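Skavano pauses its kitchen robot trials after gripper fault

The small team at Skavano has put its household robot program on hold for a few weeks this July, after a fault in the gripper software let a robot report that it was holding something when its fingers had closed on thin air. Everything happened inside the computer kitchens where the company does its practice runs, so there was no broken crockery and there were no bruised toes, but the people in charge felt it was serious enough to stop and take a proper look before the same program goes anywhere near a real home.

The trouble came to light early one morning when Geum-ok Baek, who looks after the overnight test runs, sat down with her coffee and noticed that the success numbers were a good deal better than they had any right to be. Out of 323 runs in the batch, 83 had been marked as finished when the object had never left its starting place. "I was pleased for maybe a minute," she told us with a laugh, "and then I started playing them back, and the poor thing was carrying nothing across the kitchen, over and over, as careful as you like."

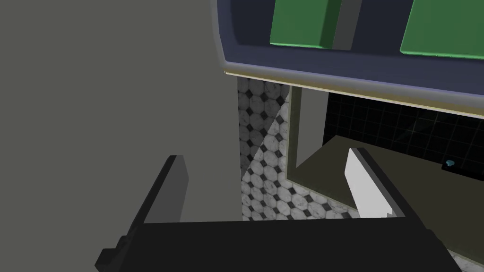 The fault sits in the piece of software that decides whether the robot has a grip, a module the team calls Irkach. It is supposed to compare how far apart the fingers are with how hard the motors are pushing, and to say "holding" only when the two agree. After an update, it was keeping the last answer it had been given and passing that along as if it were fresh. With the two fingers spread and an open gap between them, as they are at this point near the countertop, a healthy check ought to say the hand is empty straight away. The faulty version could go on saying "holding" for as long as 20 seconds, and by then the arm was well on its way to the next job.

Þröstur Zoëga, who leads the software side, was very frank about how it slipped through (and very patient with our questions, it must be said). The update had been tested on its own and had passed, but the test began with a new robot each time, so there was never an old answer lying around to get stuck. Only the long overnight runs, with one chore following another, gave the mistake room to show itself. He has now asked for every future update to go through a full string of chores before anyone signs it off, and he says he wishes he had asked for that a long while ago.

What worried the team most was the way the arms behave once they believe they are loaded. A robot that thinks it is carrying a pot moves slowly and keeps its distance from people and furniture, and that is all well and good. A robot that thinks it has just put the pot down speeds up again, and if the stuck answer happens to be the wrong way round, it may hurry along with something heavy still in its grasp.

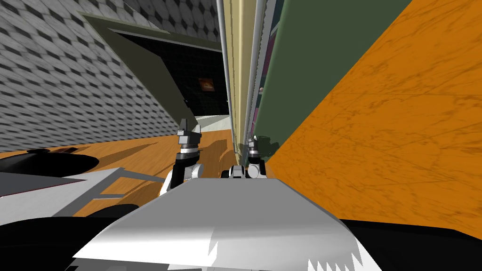
Ásdís Brynjólfsdóttir, the safety lead, has been going through the two-armed runs herself, and she has found 2 in which the arms were working from different ideas of what was going on. Each hand keeps its own record, she explained, and one record could be up to date while its neighbor was stuck. It matters a great deal in a spot like this one, with one gripper raised toward the doorway and the other lower down and farther off, close to the tall cream panel, because the software plans both arms together and trusts what each one tells it. Her temporary fix is a plain one: if either hand's answer is more than a moment old, both arms slow down and stop.

A repaired version of Irkach is being tried out now, and Baek says the first batches look sensible, with failures showing up as failures again. Zoëga would like another round of overnight runs before he calls it settled. Brynjólfsdóttir will have the final word on restarting the program, and she has told her colleagues that she intends to watch a fair number of the recordings from start to finish before she gives it.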